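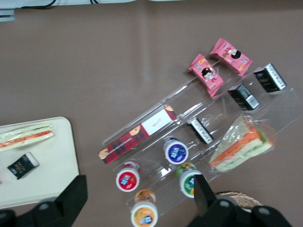

Snack table at Landeg, seen from the wrist camera.

Stuvutby: people wanted to drive a robot arm (paid, part time)

We are looking for people to steer a robot arm by hand and by remote control while it moves sandwiches, drinks and packets between a clear display stand and a tray. Every run is recorded, and the recordings are used to train the arm.

Whether this works is an open question. You will have read elsewhere that a robot can watch a person do a job a few times and then carry on alone. We have not seen that. Our last batch was 4000 runs, and the arm still makes a mess of soft packaging. Part of what we want to find out is whether better driving helps, or whether we are all wasting our time. If you need to believe in the project to turn up for it, this may be the wrong post.

What you would do

Sessions last 2 hours, with a break. You pick up one item, put it where the task sheet says, let go, reset the table and start again. It is dull. Bottles are easier than wrapped sandwiches. Failed runs are kept and marked as failed, so please do not tidy them up.

Who we want

Steady hands and patience. No robotics background needed, and gamers get no special treatment: we have yet to see proof that it carries over. You must be able to commit to at least five sessions before the end of August.

To apply

Write to the Landeg office by 2 Mar 2021, quoting reference 705. Tell us about a repetitive job you stuck with. Please leave out your views on the future of work.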